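Sandamali Paul
Thread: Storkitz on disc

1/ The Storkitz film is getting a proper disc release in January. Stumora are putting it out on DVD and Blu-ray, with the digital version up the same morning.

2/ For anyone who missed it in cinemas: a young stork called Prundov is left behind when the flock goes south, and has to share a lighthouse with a gull who can't stand him. It runs a bit short for a feature, but my two sat through all of it.

3/ Extras on the Blu-ray: a commentary by the director, Ciarán Ó Ceallaigh, 9 minutes of deleted scenes and a piece on the music with Dinesh Chowdhury. The DVD only gets the music piece.

4/ There is also a boxed edition, limited to 3,000 copies, with a 40-page book of background paintings. Stumora's own shop only — you won't find it in supermarkets.

5/ Subtitles are English on both formats. The Blu-ray adds audio description, which the cinema version had at some showings but not at ours.
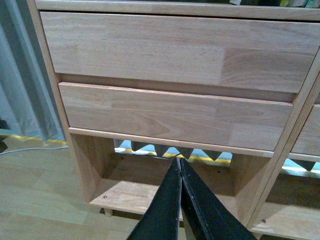
Page last changed: January, 16:40

6/ Correction to post 3. Karthik Seneviratne pointed out that the deleted scenes are unfinished pencil animation with temporary voices. Post 3 made them sound complete.

7/ A few people asked about the short, "Bhuiyan's Boat", that played before the film. It's on the Blu-ray and in the boxed edition. It isn't on the DVD.

8/ No word yet on a 4K version. I've asked Stumora and will add their answer to this thread.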